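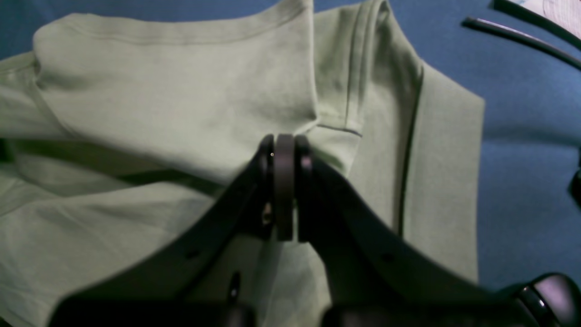 Mylene Bañez, set-up guides, Stoltel

4. Setting up your Duda label printer

I do this on my own desk all the time, so go slow and you'll be fine!

1. Plug in the printer and hold the green button until it beeps.
2. Drop in the roll (500 labels) with the loose end facing you.
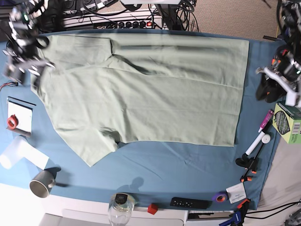

3. Pick a label size in the menu. I use Small for almost everything. For clothes, say a short-sleeved T-shirt in pale sage green, I type the color first and the sleeve second, so it fits on one line.

Note: code 17 means the lid is open. Push both corners down.

4. Print one test label before you run a big batch (mine was 100, all crooked, ugh).

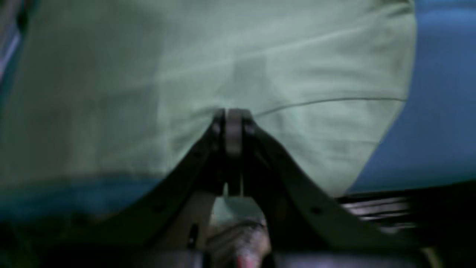 5. If the test comes out crooked too, slide the paper guide in until it just touches the roll.

Caution: don't pull labels out backward!

Questions? Stoltel Help Desk, ext. 1187 | © 2018 Stoltel | Back to top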